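Plikgate cell, sim side: fault inspection checklist
Kitchen counter scene, arm stopped mid task
Filled in by: Aatos Savolainen
Date: Aug 10, 2022
Status: OPEN, do not run on hardware

What happened, short version
Episode 1568. Arm came down over the counter, went past the set height and kept pushing. Contact force alarm did come up but the stop came late. Sim only so no damage, but the same controller build goes onto the real arm at Uditz this month, hence the form. Ryu saw it first and paused the batch. Good call.

Key: OK / FAIL / N/A / LOOK AGAIN

SECTION A. Before touching anything

A1. Batch paused, not killed. OK
Logs still there. Last time somebody killed it and we lost the lot, please dont.

A2. Copy of controller settings saved. OK
On the shared drive under Plikgate, August folder.

A3. Real arm at Uditz locked out while this is open. OK
Rang them. Key is out of the panel and the tag is on. They want it in writing as well, will send tonight.

A4. Everyone on the project told. LOOK AGAIN
Nallen people not answering. Left a message. Ryu to try again in the morning.

SECTION B. Stop functions

B1. Software stop halts arm from the operator screen. OK
Tried 4 times, fine each time.

B2. Force limit stops arm on contact. FAIL
This is the one. Limit trips, flag goes up, then the arm carries on for 36 ms before the brake command goes out. Should be next cycle. Looks like the flag gets read by the planner first and passed down. Wrong way round. Wants to go straight to the low level loop.

B3. Height limit above worktop. FAIL
Limit was set from the old counter, which was lower. New counter went in and no one changed the number. My fault partly, I signed off the scene swap. Limit should be read from the scene file and not typed in by hand.

B4. Joint limits. OK
All within range in the log. Elbow gets closer than I'd like on the reach across but inside.

B5. Speed limit near worktop. LOOK AGAIN
Set to slow, but the slow zone uses the same wrong height as B3 so it starts too late. Fix B3 then retest, dont mark this OK on its own.

B6. Gripper holds position after stop. N/A
Nothing in the grip when it faulted. Needs its own test.

SECTION C. Counter and objects

C1. Objects loaded at the right scale. OK

C2. Objects not sunk into the counter at start. LOOK AGAIN
Paper towel roll seems to sit with a bit of a tilt. Could be a bad start pose, could be it was knocked. Check the first step of the log before guessing.

C3. Collision shapes match what is drawn. FAIL
Spray bottle still on a plain box shape. Gripper would "touch" it well before it gets there. Not the cause of this fault but it muddies the force readings so fix it anyway. Pen is fine.

C4. Small items tracked. LOOK AGAIN
Something small and brown right under the gripper tip. Need the object list for this episode to say what it is. If its the target then the arm was going for the right place, just too hard.

C5. Arm base clear of furniture. OK
Checked on the floor plan, nothing overlapping.

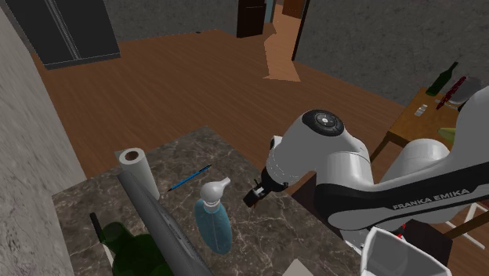 Ref C2 to C4. Arm over the counter; towel roll, blue pen and spray bottle to the left of the gripper.

SECTION D. Logging

D1. Force readings recorded for full episode. OK

D2. Stop events time stamped. FAIL
Stamped when they reach the screen, not when they happen. Took me half the afternoon to work that out. Any delay figure from before today is probably wrong, including the one in the Nallen report.

D3. Alarm text makes sense to the operator. FAIL
Says "limit 3 exceeded". Which limit. Ryu had to look it up. Change to plain words, contact force or height or whatever it is.

SECTION E. To do before closing

Move force flag to low level loop (B2). Aatos
Height limit from scene file (B3), then retest B5. Aatos
New collision shape for spray bottle (C3). Ryu
Pull first step and object list for the episode (C2, C4). Ryu
Time stamps at source (D2). Nallen, once they pick up the phone
Alarm wording (D3). Whoever has a spare hour
Gripper hold test with something in the grip (B6). Not assigned yet

Retest: same start pose, same seed, then a full batch with the counter hieght changed up and down. All of section B has to read OK, no LOOK AGAINs carried over. Lockout at Uditz stays on until that is done and I have signed below. If anyone there asks to run "just the one", the answer is no.

Signed (inspection): A. Savolainen
Signed (retest):
Lockout removed by: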